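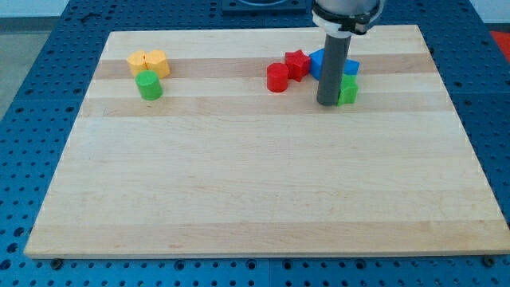

목재 도마의 위생 관리 안내

목재 도마는 사용 직후 세척하는 것을 원칙으로 한다. 중성세제를 묻힌 부드러운 솔로 나뭇결을 따라 문지르고, 흐르는 물로 양면을 고르게 헹군다. 물에 장시간 담가 두거나 식기세척기에 넣으면 접합부가 벌어질 수 있으므로 삼간다.

헹군 도마는 마른 행주로 물기를 닦은 뒤 통풍이 잘되는 그늘에 세워서 말린다. 직사광선이나 난방기 옆은 피한다. 생선 냄새가 남은 경우 굵은소금을 뿌리고 레몬 단면으로 문지른 다음 30분 후 씻어 낸다.

기름칠은 완전히 건조된 상태에서 실시한다. 식품용 미네랄 오일을 얇게 펴 바르고 하룻밤 둔 후 남은 기름을 닦아 낸다. 새 도마는 이 과정을 2회 반복하며, 이후에는 표면이 희게 일어날 때마다 시행한다. 식용유는 산패하므로 사용하지 않는다.

육류용과 채소용은 구분하여 사용하고, 손잡이나 옆면에 용도를 표시해 둔다. 칼자국이 깊어진 도마는 고운 사포로 결 방향에 맞추어 연마한다. 갈라짐이 있거나 곰팡이가 속까지 번진 도마는 폐기한다.

문의: 브라르카리 생활관리실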